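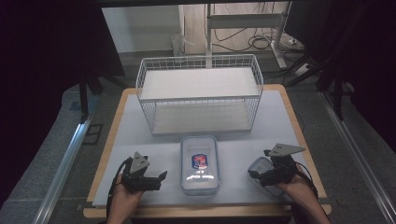 ## Week 6: Clear plastic and what your depth map says about it

Notes by Hamidreza Nouri. Read before the lab. Bring the Tevetti logs.

Two containers, both transparent, and a white wire rack on a pale sheet. Most perception stacks are demoed on matte colored blocks, so treat any published success rate with care until you know what was on the table.

**Things to check in the point cloud**

- The lid. Bright reflections on clear plastic tend to come back as holes or as points well off the surface.
- The label. It may be the only patch on the big container with decent texture. A pose estimate that leans on it will fall apart when the box is turned over.
- The smaller container, mostly hidden under the right gripper. Does your tracker report lower confidence, or does it just keep talking?
- The rack wires. Thin, white, pale background. I would not trust a collision mesh built from one view.

**On the planner**

Girnham's default fills missing depth with free space. I think this is a bad default - I have said so before. Switch it off and rerun.

**Data**

The Larnodano split has 1,752 episodes, of which 155 are held out. Only 141 of the held-out ones have usable depth, and the reported score leaves out the rest. Work out what that does to the number.

Exercise 2 is due before the next lab. Plots need axis labels.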